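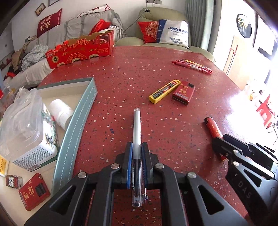 Pads first, Gumaro, because I think your pads and your sloppy linkage are two separate problems and you've been chasing them as one. A pad that has gone shiny lets things rotate in the jaws even when the jaws close perfectly square, and a loose linkage drops things no matter how fresh the rubber is. A pen sorts one from the other pretty fast. Clamp it across the barrel the way the left-hand gripper has that clear one between its blue pads, tip pointing away from you, and then push the tip sideways with a finger. If the pen swivels while the jaws stay put, that's pads. If the jaws lean over along with the pen, leave the pads alone and go look at your pivots. A clear smooth barrel is good for this, much better than anything rubbery, which will stick to a worn pad and tell you everything's fine.

Okay, on to what you wrote:

> I swapped both pads on the left unit and it was great for
> maybe a day, then the jaws started closing crooked again.
> I've tightened the pivot bolts twice now. The second time I
> really leaned on them and now the trigger is stiff and it
> doesn't open all the way unless I help it.

Yeah, so you've gone too far on the bolts. Everybody does it once (I did it to both of mine in the same afternoon, very efficient of me). The bolt isn't supposed to squeeze the arms together. It's an axle, and if you crank it down the arm binds against the side plate and the trigger spring can't push it back open.

What I do is run the bolt in until the arm drags, back it off until the arm swings by its own weight when I tip the gripper over, and stop there. Do that with the spring unhooked or you'll never feel it. There are four round silver ones on the side of mine and I go across diagonally, then come back and check the first one again, which has usually moved a hair by then.

They'll walk loose on you if you leave them dry. I put a tiny dab of the Josar blue on the last few threads and leave it overnight before I squeeze anything. Tiny! If it wicks into the pivot you get to take the whole thing apart with a heat gun and a bad attitude, and those black linkage arms don't love heat if yours are printed. The Josar stuff is also not friends with some plastics, so try it on a dead arm first.

> Also do I need to do anything to the right one? It's fine,
> I haven't touched it.

Yes, do it the same evening. I know it's fine. But if the left has new pads and a free linkage and the right has old pads and a gritty linkage, your hands will start compensating without asking you, and then the demos come out lopsided. We had a batch go back from Delacroix over this last October. The right hand was arriving late at every handover and they thought it was a clock problem. I spent two evenings on the clock. It was crud in a pivot.

> Gimbridge sells the pads in a strip now, anyone tried it?

I'm on my second strip. The rubber's good, a little softer than the molded ones. Cutting them is the annoying part. I mark 23 mm with a square and cut against a steel rule with a fresh utility knife blade, one pass, pressing straight down at the end so the corner doesn't drag. If you saw at it you get a slanted edge and the pads touch at one end before the other, and there's your crooked closing right back again. Could be what happened to you, come to think of it. Hold the jaws up to a window, close them slowly, and look for a wedge of light.

Clean the old glue off completely before the new pad goes on. I use alcohol and a plastic scraper, then wait a few minutes, then press the pad on and leave the jaws clamped on something flat for an hour. Not on a pen, please, you'll put a groove in it.

Last thing is zeroing. After you touch either the pads or the pivots you have to redo open and closed, for both hands. New pads are thicker than worn ones, so the old closed value has you squeezing harder than you think. On the Tillcombe logger my left unit read 234 closed with the worn pads and 247 once the new ones were on, which doesn't sound like a lot until you try to pick up something thin. Close it on nothing, save, open it all the way, save, then close and open it 9 or 10 times and see if it comes back to the same numbers. If it creeps you've still got a bolt that's too tight.

I write the numbers on masking tape on the underside of the handle, with the session count next to it. I get about 47 sessions out of a set of pads if I'm picking up smooth stuff, and a lot fewer with cardboard, which eats them.

And before you buy new arms like you were threatening to at the end there: back the bolts off, put the spring back on, and just work the trigger for a minute. If it opens all the way by itself your arms are fine. If it still hangs, pull the bolt on the side where it hangs and look for a shiny ring on the inside of the arm. You can dress that down with fine paper on a flat block and it'll be good as new, or good enough. Send me the open and closed numbers for both hands when you have them and I'll hold them up against mine.

Oh, and I still have most of a Gimbridge strip here if you don't want to wait on shipping. Tell me where to mail it.

Rafferty Mercado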